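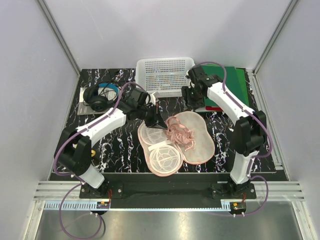

About Allavora

Allavora teaches robots to do chores, mainly by doing the chores for them, over and over, until they get the idea. One of our operators takes hold of a pair of control handles, the arms on the table follow along, and every movement is recorded. The recordings go into training. Then we find out what the robot thought we were showing it.

We started in May with one bench and a contract from Ullero to teach a single arm to put away socks. The arm learned to pause thoughtfully before each sock, a habit it had picked up from Nadine Khasawneh, our founder, who drinks coffee while she works. She now drinks it elsewhere.

These days we work mostly in pairs of arms, on household things: laundry bags, baskets, folders, whatever tends to pile up on a table. Soft items are our specialty. A box stays put while you think about it. Mesh and drawstrings have opinions.

A new operator spends 77 hours at the controls before we keep anything they record. Good ones come from all over. We have a former puppeteer, two dental hygienists and a man who used to park boats. Engineers can apply too, and some have done quite well.

Our customers get the recordings, notes on every failed attempt, and a frank opinion on whether the task was a sensible one to begin with. Tannous, our longest project, ran to 1,326 recorded attempts. The failures were the part they asked to see twice.

Visits are by appointment. Please leave the handles alone, as they are usually connected to something.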